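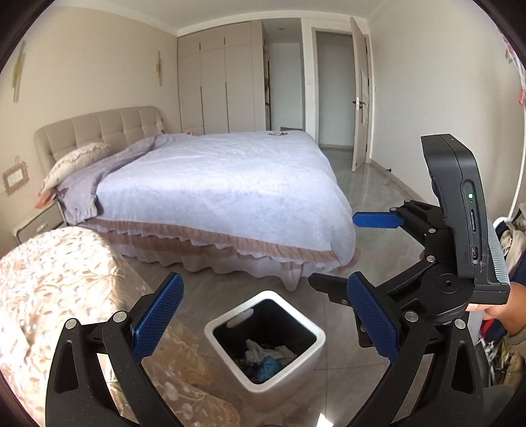
Silver screw heads in black plastic.

Small Screws, Plastic Parts: Which Tips Hold Up

I have been collecting advice on stripped screws and cracked housings for years, mostly from readers, and my opinion of it has gone down over time. A lot of it gets passed along by people who tried it once on one screw. I went back through the pile in November and kept what I'd use on my own stuff. Disagree if you like.

The rubber band trick

You lay a wide rubber band over a stripped head, push the screwdriver in, and turn. Everybody swears by it. My record is poor. It helped on a slightly chewed cabinet screw and did nothing at all on the ones I really needed out. The rubber tears, you pick crumbs out of the recess, and the head is no better than it was. Try a bigger or fresher bit first. Half the "stripped" screws people bring me are fine and the bit is worn round.

If a better bit won't do it, cut a slot across the head with a thin file or a rotary tool and use a flat blade. Tape over the plastic around it, or you will scratch it. I always think I won't and then I do.

Turn it backward before you turn it forward

This one I believe. When you put a screw back into plastic, set it in the hole and turn it counterclockwise with almost no pressure until you feel it drop a little. Then go forward. The screw has found the old thread and will follow it. Start forward right away and you may cut a second thread across the first, and after two or three rounds of that there's no thread left.

Matěj Bartoš wrote in to say he does this on wood as well. It can't hurt, though I doubt it matters much in oak.

Toothpicks and glue

Good in wood. Bad in plastic, whatever the videos say. White glue doesn't stick to most hard plastics, so you've wedged a splinter in a hole and that's all. It will feel tight on Friday and be loose again by the next one.

For a worn hole in plastic, go up one screw size if there's enough wall around it. Check the wall first. A thin post will split down the side, and then you have a worse job. If the post is too thin, a little two-part epoxy in the hole works better than anything else I've tried. Wipe the screw with a trace of wax or petroleum jelly, set it, and let the epoxy cure for as long as the package says. People rush this and then blame the epoxy.

Super glue and baking soda

It does make a hard lump, and quickly. I'd use it to fill a chip on the back of something. I wouldn't drill it and hang weight on it. It's brittle, and the mix gets hot enough as it sets to be unpleasant on fingers, so keep yours away. Open a window too.

Thread locker

The stuff in the little bottle is meant for metal on metal. Some kinds will attack certain plastics and leave fine cracks that show up later. If a screw going into plastic keeps backing out, look at why. Usually the hole is worn or something is rocking. A small washer under the head, or a dab of clear nail polish on the outside edge once it's tight, does enough for a household item, and you can still get it out. Nail polish can mark some plastics, so test it somewhere hidden.

How tight is tight

"Snug plus a quarter turn" gets repeated everywhere. For small screws in plastic I think it's too much. Stop when the head seats. Use the short driver, hold it with your fingertips, and leave the drill in the drawer. I cracked the base of a perfectly good Kettunen desk lamp with a drill on its lowest setting, and I knew better.

Screw assortments

I bought the big Brunwood box, 658 pieces, and felt very well prepared. I've used 52 of them, if that, and most came from the same three compartments. The rest are sizes I've never met in my house. Save the screws out of things you throw away and put them in a jar. When you need one, take the old screw to the hardware store and match it there.

Keeping track

Magnetic trays are nice. An egg carton costs nothing and keeps screws in order, which the tray won't do. Long ones and short ones look alike until a long one comes through the front of the case. I also like poking them through a piece of cardboard with a rough outline of the thing drawn on it. Ctibor Hrubý says a phone photo does the same job, and I'll grant him that it shows which screw was where, but it won't stop them rolling under the stove.

Next month I'm going through the mail on squeaky hinges. Somebody has sent in cooking oil again. Please don't use cooking oil.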